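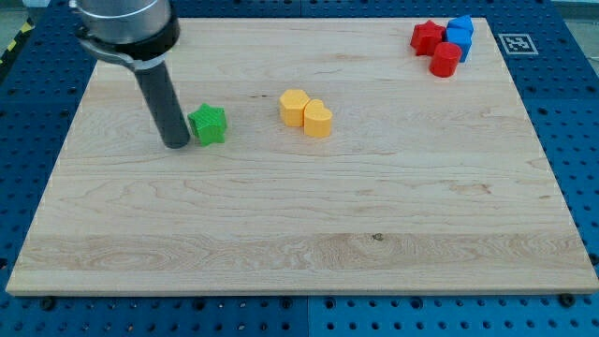
Re: [smallshop-list] Non-competes for hourly folks?
Monday, August 21, 2023

Hi all,

Catching up on the list after a week away, so apologies if somebody has already covered this off-list. Quoting the original so it's handy:

> We're a shop of 13 people and just lost our second estimator in a year
> to Laraveck. Both of them had signed the non-compete we've been using
> since before I bought the business (one page, two years, "anywhere in
> the region"). My partner wants to send a letter. I'm not so sure. Has
> anyone tried to enforce one of these, and what did it cost you? Also,
> should I keep having new hires sign it, including the hourly guys?
> Feel free to reply privately if you'd rather.

Oh boy, do I have feelings about this one. I'm not a lawyer, I just run the office at Arard and end up with all the paper that no one else wants. But we went through almost exactly this, so take it for what it's worth.

We had a one-pager too. I think ours came from an old set of forms that got passed along when we took over the Wiltura accounts, and it had clearly been written for a sales manager somewhere, because it went on and on about territories. We'd been handing it to everybody, right down to the summer help (I know, I know). Then a lead tech left for a competitor and the owners got mad and wanted a letter out the door that afternoon.

I talked them into one hour with an employment attorney first. Best money we spent that year! She read the thing in maybe five minutes and asked three questions I couldn't answer well. What did he get in return for signing it? What did he know that would hurt us if the other shop had it? And where exactly is "the region"? He'd signed ours four years into the job, on a day when we were redoing everyone's files, and he got nothing for it except a pen. In our state that was a real problem. Yours may see it differently – this stuff changes a lot from one state to the next, and a few won't touch a non-compete at all, so please don't go by what I say about that part.

What we ended up with was a much shorter letter than the owners wanted. It didn't threaten anything. It reminded him that he'd agreed to keep our pricing sheets and customer list to himself, asked him to return anything he still had, and wished him luck. He sent back a thumb drive and a binder. I still don't know if we'd have gotten those with the angry version, but I doubt it.

As for cost, the estimate for going to court, just for the first round, was big enough that the subject got changed to lunch. Ask for that number up front. Our attorney gave it to us without any fuss.

On new hires, here's how we do it now. Hourly people don't sign a non-compete, period. Everyone signs a confidentiality page, and it lists the things we mean (bid files, vendor discounts, customer contacts) instead of saying "all information." The estimators and the two account people have a clause about not going after our customers for 8 months. That goes out with the offer letter, before they've given notice anywhere else, and I make them take it home. One of them came back with changes and we took most of them.

A couple of other things I'd look at before you or your partner mail anything:

Do you have the signed copies? Both pages, both signatures? We had nearly 48 in the drawer and a good handful were never countersigned.

Did the business change hands after they signed? You said the form goes back to before you bought the place. Depending on how the sale was written up, those agreements may or may not have come along with it. Our attorney brought that up on her own because of the Wiltura thing, and I never would have thought of it.

And do be careful about writing to Laraveck directly. I gather a letter like that to the new employer can come back to bite you if the agreement turns out to be no good. I'd let a lawyer decide that one.

Happy to send you our confidentiality page with the names taken out. It's in the old Word format and the margins are weird. Email me off-list, because attachments get stripped here.

James
Arard office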